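最后更新:2026年8月22日,星期六

毛巾不必进柜子

我想替敞口的编织篮说几句好话,顺便也替白毛巾和白纱布巾说几句。家里收纳这件事,大家谈得最多的是柜子:柜子要做到顶,门要平,抽屉要带阻尼,东西关进去,外面一片干净。我从前也信这一套,厨房和浴室之间那面墙,差一点就全打成了柜子。后来没打,留下一张浅色的木桌和几只篮子,我到现在都为这个决定高兴!

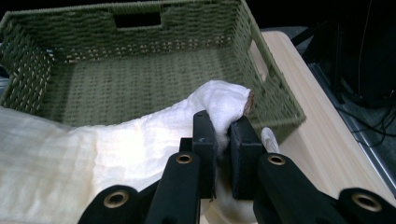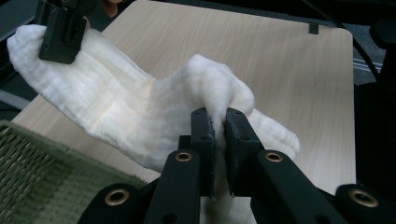

先说篮子。我喜欢的是那种用细绳拧紧了再编的,方方正正,壁上有一排排小孔,侧面留一个能伸手进去的口子。橄榄绿最好看,白毛巾放进去,白的更白,绿的也显得沉静。有人嫌这种篮子有孔,说会进灰,可布类的东西本来就该透气,闷在门板后面的毛巾,过一个梅雨季你再去闻闻看。我情愿它沾一点灰,反正几天就要用、就要洗,灰根本来不及落稳。

篮子的第二个好处是它会告诉你东西够不够。柜子是不会说话的,你打开上层,看到一摞叠好的毛巾,心里觉得还多,其实后面那排早就空了。篮子浅,站在旁边低头一看就知道,该洗了还是该收了,全在眼皮底下。我家从前毛巾总是突然断档,换成篮子以后再没有过。也许是我记性不好,那更好,记性不好的人尤其该用篮子。

再说叠法。我年轻一点的时候很迷叠毛巾,三折、卷筒、立起来排队,书上的都试过。小野寺式也好,酒店式也好(名字是我们几个朋友乱起的),叠完确实漂亮,拍照片也漂亮,可是一家人里只有我一个人会叠,别人抽走一条,整排就歪了,我还要生气。为一条擦手的毛巾生气,想想多不值得。现在我只要求对折两次,边大致对齐,放进去就行。有一角搭在篮沿外面,我觉得挺好看的,像是有人刚刚用过、马上还要再用的样子。

我的朋友大西若菜(Wakana Onishi)不同意。她认为搭在外面就是没收完,收一半等于没收。我们为这个争过许多回,有一次在她家吃饭,争到汤都凉了。她的理由很硬:家里有小孩,你这里搭一角,他那里搭一条,三天以后整面墙都是布。我承认她说得有道理,有小孩的人家确实要把规矩立得紧一些。可是规矩立在哪里,我跟她还是两样想法。她的规矩是“看不见”,我的规矩是“在篮子里或者篮沿上”,篮沿以外就算越界。这条线小孩也看得懂,而且比关抽屉容易做到,关抽屉要两只手,放篮子一只手就够了。

纱布巾又是另外一种讲究,我要多讲几句,因为我实在太喜欢它了!起皱的、带细横纹的那种白纱布,摊在桌上薄薄一层,提起来又自己垂成长长的褶子,对着光的地方微微发亮,好看得很。这种布你跟它较劲是较不赢的。熨平了,下一水又皱回来,硬要叠出棱角,手一松它就软下去。我见过有人给纱布巾上浆,天哪,好好一块软布弄得像信封。它的皱就是它的本事,吸水快、干得快都靠这些皱,擦玻璃杯不留毛,盖面团、包青菜也合适。

所以我收纱布巾的办法是拎着两个角,在桌面上抖一下,让它自己落下来,然后顺着它落下来的样子对折,再对折。别用手掌去压,更不要拿东西去刮。桌子最好是木头的,浅色的,木纹细一点,布在上面滑得动又不会到处跑。石头台面也行,只是冬天手冷。我最不赞成的是在床上叠,床垫太软,叠着叠着就想躺下去,一筐衣物能从下午叠到第二天。

关于颜色,我主张布全用白的。这话得罪过不少人。努尔那边的奶奶辈喜欢花毛巾,耐脏,我理解;亚泽哲·纳兹米耶(Nazmiye Yazıcı)写信给我,说她母亲一辈子用深红的厨房布,番茄汁溅上去看不出来,省心得很。可是看不出来恰恰是我害怕的地方。白布脏了你马上知道,马上换,换下来扔进一锅热水里,加点小苏打,一起洗,不用分色,不用担心哪一条会染了哪一条。我有一次数了家里所有要按颜色分开洗的布,一共5条,全是别人送的。另外那些白的,洗起来没有一点心事。

价钱也值得说一说。很多人以为这种“像样的”收纳一定贵,要成套买。其实我那只最大的篮子是在旧物集市上淘来的,大约300块,买的时候觉得贵,朋友卢多诺(我们都这么叫她)还笑我疯了。可是打一组柜子要多少钱,你去问问木匠就知道了。而且篮子能搬,今天放浴室,明天放桌上,搬家的时候里面塞满碗碟和旧报纸,一样好用。柜子你搬一个给我看看。

当然,敞口也有敞口的麻烦。它容易变成大家随手丢东西的地方,发圈、收据、半截铅笔,什么都往里掉。我的办法很笨:每到三月大扫除,把篮子整个倒过来,倒在桌上,一样一样认。认得出是谁的就还给谁,认不出的放进门口的小碗,碗满了就清。平时我不翻,翻多了人就变得计较,篮子这个东西,计较起来就没意思了。

还有人问我,毛巾边上的小标签要不要剪掉。我的意见是剪,洗得多了它会发硬,擦脸的时候刮人。但是缝在角上当挂环用的那种要留着,哪天你想把毛巾晾在钩子上,会感谢它的。剪标签要用小剪刀,贴着线脚走,千万别扯,一扯就是一个洞,我扯坏过两条好毛巾,到现在还心疼。

若菜前些天又来我家,看见桌上那一堆还没叠的白布,站着看了一会儿,顺手就拎起一块,抖开,对折,再对折,放进篮子,有一角没塞进去。我看着没出声,她自己低头看了看,又把那一角塞了回去。我等她走了,再把它拉出来一点点,然后去烧水泡茶。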